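Plush Stock: Sorting, Boxing and Labels
Gallery 12, Dolton storage room

The entries on this page cover the plush toys handled at Dolton in June, from the shelf to the shipping carton. Sorting was done by Selma Milošević and Nithin Hegde. Captions are by Jozef Hoekstra. Stock numbers are left out here and can be found in the main list.

Condition grades follow the Venkataraman scale: A is clean with all seams closed, B has flattened pile or a loose thread, C needs repair before it leaves the room. Grade C items are not boxed. They go to the repair shelf with a paper slip stating the fault and the initials of the person who found it.

Brushing is done dry, with a soft brush, in the direction of the pile. Long-pile parts such as tails are brushed last and from the tip toward the base. Printed faces are not brushed. A lint roller can be used on the body but tends to pull fibers from older toys, so test it on the underside first.

Cartons are ordinary single-use shipping boxes, taken from incoming deliveries where the walls are still stiff. Old labels stay on until the box is closed, then get covered by the new one. The Mududar order used 19 cartons. Maximum stack height on the shelf is 2.

Toys go in upright where the depth allows. Tails should lie over the back and not be folded under the body, where they take a crease that is hard to brush out. Printed cards stand against the wall of the box. Small items in bags travel separately and are matched to the carton by tag.

The Utolico inserts are sized for a larger carton and need trimming at the short side. Leandro Paredes cut 200 of them on Monday; the offcuts are kept for lining drawers.

Orange-brown plush with a long pale gray tail, boxed with a blue-gray one. The lining is a pink and turquoise sunburst insert, fitted to the back and right walls. Grading for both is in the main list under mixed cartons, along with the corrections Cyprian Wieczorek sent for the earlier galleries.

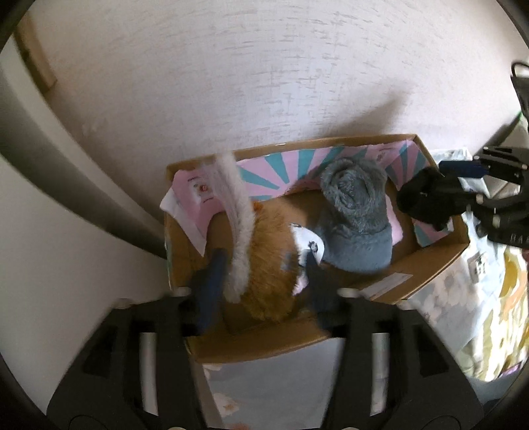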